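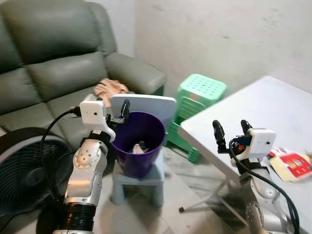
Strickland Oral History Project
Progress report to the Lekidell Fund
2020-08-05
Prepared by Hazel Kasprzak

Where we said we'd be

Our application promised that by the end of July we would have the Rasten Mill recordings cleaned up, transcribed and indexed, with a draft of the booklet ready for your comments. The recordings are cleaned up. Most of them are transcribed. The index exists in the sense that Otis Kowalczyk has strong views about it. The booklet has a title, and we have stopped arguing over the title, so I am counting that as movement.

The tapes

You will remember that the mill closed in 1962 and that the interviews were taped years later by a local schoolteacher who owned a good recorder and a bad microphone. Yung-ching Sin has now transferred every reel. Two of them were in worse shape than the labels suggested, and one turned out to hold a full church supper, including the announcements. We kept it. One of the weavers we have on another reel can be heard complaining about the ham.

The hum on the early reels is mostly gone. Yung-ching could have taken out more of it, but the voices started to sound as if they were calling from inside a mailbox, so she backed off. I think she made the right choice, and I've asked her to write down her settings for whoever has to do this again.

Transcription

This is where the time went. We budgeted for people speaking one after another. The mill families did not do that at work and saw no reason to start for a tape recorder. Jonas Stöckli has been marking overlapping speech with slashes, and some pages of the carding room interviews are now more slash than word.

We also lost our reading room in the spring, along with everyone else, and moved the listening sessions into people's homes and onto the phone. Quality went down and attendance went up. Several former workers who had never once made it to the library were very willing to correct our spelling of "doffer" from their own living rooms.
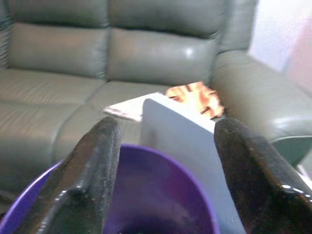
The corrections have been worth having. We had a foreman's name wrong throughout, and we had placed the dye house on the wrong side of the river, which would have been hard to live down in Strickland. Jonas has gone back through all the finished transcripts and fixed both.

The booklet

Barrett Achterberg has drafted the opening chapter and the one on the Irkis Street boarding houses. The first is good. The second is good and far too long. He has agreed to cut it and has since sent me a version with an extra page. The chapter on the final year waits on the last transcripts, so please don't look for it before the fall.

We still plan to print 1000 copies. The printer has held the quote.

Money

Spending is under budget on travel, for reasons you can guess, and over on transcription. I'd like your permission to move the unused travel money across. That would cover the remaining interviews and leave a little for postage, which I forgot to include in the application and have been paying for out of a coffee can.

What's left

12 interviews still to transcribe, two of them in Polish.
Otis's index, once he and Jonas agree on whether nicknames get their own entries.
Permission letters from three families. One has asked to hear the tape first and is hearing it now, slowly.
Barrett's scissors.

If the budget change is all right with you, a short note by email is enough. Sample transcripts are in the folder we shared in the spring, and the church supper is in there too, under Miscellaneous.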